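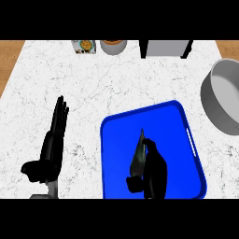 Fig. 4. White marble worktop with fine grey veining.

4. Sealing and looking after your marble worktop

By now your Skimton worktop should be fixed down and level, and the joints should have had their full night to cure. If you're still waiting on the joints, please put the kettle on (somewhere else!) and come back to this section tomorrow — the sealer will not take properly over soft adhesive, and lifting it off again is a long and dull afternoon's work.

Marble is a softer and thirstier stone than most people expect. The Plurnow sealer supplied in your kit soaks into the surface and slows down spills, so that you have time to fetch a cloth. It won't make the stone proof against lemon juice, vinegar or wine, all of which can dull the polish even on a well-sealed top.

What you will need

The 300 ml bottle of Plurnow sealer
Two lint-free cloths, one for putting on and one for taking off
A soft brush or a vacuum cleaner with a brush head
Masking tape and a dust sheet for the floor
Gloves

4.1 Getting the surface ready

1. Brush or vacuum the whole worktop, going well into the corner by the wall where grit from the fitting likes to hide.
2. Wash it down with warm water and a drop of pH-neutral soap, then rinse with clean water and dry with a towel.
3. Leave the stone to dry for a full day. A damp patch will often look a shade darker than its neighbours, so have a look in daylight before you carry on.
4. Tape along the edge of the sink and hob, and cover the floor below. Sealer leaves a dull mark on waxed or oiled boards.

Note: Pale marble varies a good deal from slab to slab, and the veining on yours will not match Fig. 4. We're quite fond of that.

4.2 Putting on the sealer

1. Open a window and put on your gloves. Shake the bottle gently.
2. Try a little sealer on the offcut that came with your worktop, and leave it for an hour to see whether you are happy with the colour.
3. Starting at the end furthest from the door, wipe on a thin, even coat. Work in patches no bigger than a tea tray.
4. Let each patch stand for ten minutes, then buff off everything left on the surface with the dry cloth.
5. Wait two hours and put on a second coat in the same way.
6. Keep the worktop dry and clear overnight.

Caution: Do not let the sealer dry on top of the stone. If a patch has gone sticky, wipe it with a cloth dampened with fresh sealer and buff it straight away.

Caution: Never use bleach, limescale remover or cream cleaner on marble, before or after sealing.

4.3 Checking it has worked

Drop a teaspoonful of water on the worktop and leave it for ten minutes. If it sits up in a bead and the stone beneath is no darker once you've wiped it away, all is well. If there's a dark ring, let it dry out and give that area one more coat.

We suggest doing this test every January — it's an easy month to remember, and the worktop will have had a busy Christmas. Many kitchens need a fresh coat once a year, and a quiet one may go longer. Replacement bottles are listed under part number 118 at the back of this guide.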